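Craft table is back at Winholm, and there is plenty of paint to go around

3/14/24

Anyone who has wandered past the Winholm community workshop lately will have noticed the craft shelves looking a good deal healthier than they did over the summer, and we're delighted to report that the Thursday-night regulars' old favourite, the paper and paint table, is running again from this month. It has been a long wait (a very long one, if you ask the people who kept dropping in to check!) and the first sessions filled up almost as soon as the sheet went on the door.
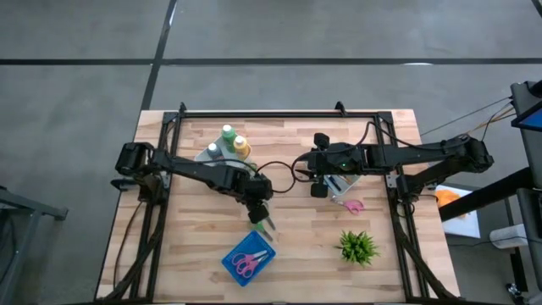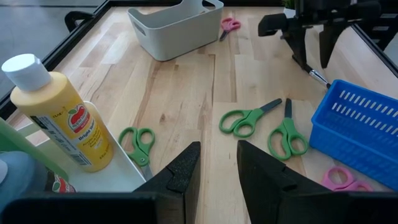 Green-handled scissors and craft paint on the timber table at Winholm.

Organiser Ryota Furukawa has spent the better part of a month getting the supplies back into some kind of order, and he is the first to admit that he enjoyed every minute of it. The old stock had been living in shoeboxes and ice cream tubs of every size, with the good brushes at the bottom of one and the dried-up glue sticks at the bottom of all the others. His new rule is a simple one, that whatever is used together lives together, so paint now goes in a tray and pens go in a container of their own, and both can be lifted on and off the table without anyone having to tip the lot out to find a single marker.

"I was brought up in a house where you could never find the scissors," Ryota told us over a cuppa. "There'd be a pair in the kitchen that you weren't allowed to use on paper, and a pair in the sewing basket you weren't allowed to use on anything. So I've gone a bit overboard with scissors here, and I'm not sorry. Nobody should have to wait their turn to cut out a star."

The green handles have already proved popular. They're easy to spot among the offcuts at the end of the night, and there is less chance of a pair heading home in somebody's bag by mistake, although Ryota would like it known that if you do happen to find one at the bottom of yours, he'd love to see it back and won't say a word.

As for the paint, it's the ordinary acrylic craft sort in small plastic bottles, and the Apple Barrel Bright Yellow is in the mix, to the great joy of the younger painters, who put it on absolutely everything. Families are asked to bring an old shirt each, as acrylic has a way of finding a school jumper and staying there. Please do click the caps down when you've finished with a colour, and pop the bottle back in the tray so the next person knows where to look.

The autumn program runs to 24 sessions, with 15 places at each, and covers card making, paper garlands, painted bunting and a couple of open nights where you can bring along whatever you've had half-finished in the cupboard since Christmas. The garlands are for the Suvarna Street fair at the end of March, and the group has set itself the rather ambitious target of 144 painted paper flags to string between the verandah posts. At last check there were 49 of them done, so there's plenty still to do and any spare pair of hands would be very welcome, neat or otherwise.

Card stock for the flags has come from Triltus, the stationery shop beside the bakery, which also had a drawer of discontinued colours it was happy to part with. There's a lovely soft grey in there and quite an alarming orange, and both are going fast. Neighbouring group Tesuvia has offered to lend its long trestles for the fair itself, so visitors will be able to sit down and have a go at a flag of their own on the day.

Places are free, though a gold coin towards more paint is always appreciated. Children under ten need a grown-up with them at the table, and the grown-up is warmly encouraged to pick up a brush as well. Names can be added to the sheet on the workshop door, or left with Ryota on the night if you catch him before he starts packing up.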